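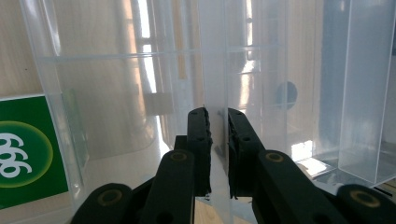
How to Make Drawer Dividers From Old Plastic Folders

My kitchen junk drawer got so bad last winter that I couldn't open it without a butter knife. I'd been looking at the bamboo divider sets in stores and putting them back every time I saw the price. Then I was cleaning out the hall closet and found a stack of those stiff plastic folders from my old job at Stulus, and well, that was my weekend gone!

I've now done the kitchen, the bathroom and my sewing drawers this way, and I've changed the method a fair bit since the first try (the first try was mostly tape). This is how I do it now.

What you need

A few stiff plastic folders or report covers. The floppy ones won't stand up, so give them a little bend in the store first
A ruler, metal if you have one
A craft knife and something to cut on
Scissors for the corners
A fine marker
Removable mounting putty
A piece of scrap cardboard

Measure the drawer first

Measure the inside, front to back and side to side, and then measure the height at the lowest point. My bathroom drawer has a lip at the front that hangs down a bit and I found that out the annoying way. Write it all on the scrap cardboard so you don't lose it.

Take everything out of the drawer and put it on the counter in piles. Just shove like with like. Whatever pile is biggest gets the biggest section. I spent ages drawing plans on graph paper the first time and then had nowhere to put the scissors.

Cut the long strips

Your strips should be a little shorter than the drawer is deep, so nothing catches when you close it. I take 5 millimeters off and that's been fine in every drawer except the one my landlord painted shut once.

Line up the ruler, hold it down hard, and score the plastic lightly with the knife. Go over the same line again, then again. Don't try to get through in one pass, because the blade wanders and then you've got a wobbly edge forever. After three passes or so you can usually bend it along the line and it snaps apart. If it doesn't, one more pass.

Round off the corners with scissors. Cut plastic corners are sharp, and you will be reaching in there half asleep looking for a tea strainer.

Cut the slots

For a grid, the strips need to lock into each other, like the cardboard inside a box of wine glasses. Mark where they cross. On the strips going one way, cut a slot from the top down to the middle. On the strips going the other way, cut from the bottom up to the middle.

Make the slots skinny! My friend Esther Odera cut hers nice and wide to be safe and the whole thing leaned over like a fence after a storm. You want them just wide enough that you have to wiggle the pieces together. Cut a practice one in the scrap cardboard if you're nervous – I still do this.

Put it together

Slide the slots into each other on a flat surface, then lower the whole grid into the drawer. Put a tiny ball of putty at each end where the strips meet the drawer wall. Open and close it a few times before you load it up.

If a long strip bows out in the middle, you've got two choices. Add another cross piece, or fold the bottom edge of the strip to make a little foot, an inch wide or so, and putty that down. Score the fold line once, very lightly, or it'll crack on you.

A few extra things

Heavy stuff like rolling pins and hammers will push these dividers over. I keep those in a separate drawer.

To clean them, pull the grid out and wash it in the sink with dish soap. I wouldn't put it in the dishwasher. I put one piece in and it came out shaped like a potato chip.

Labels are up to you. I wrote on mine with the marker and it rubbed off, so now I use masking tape. The sewing drawer is up to 3 grids, one behind the other, and I still can't find my seam ripper.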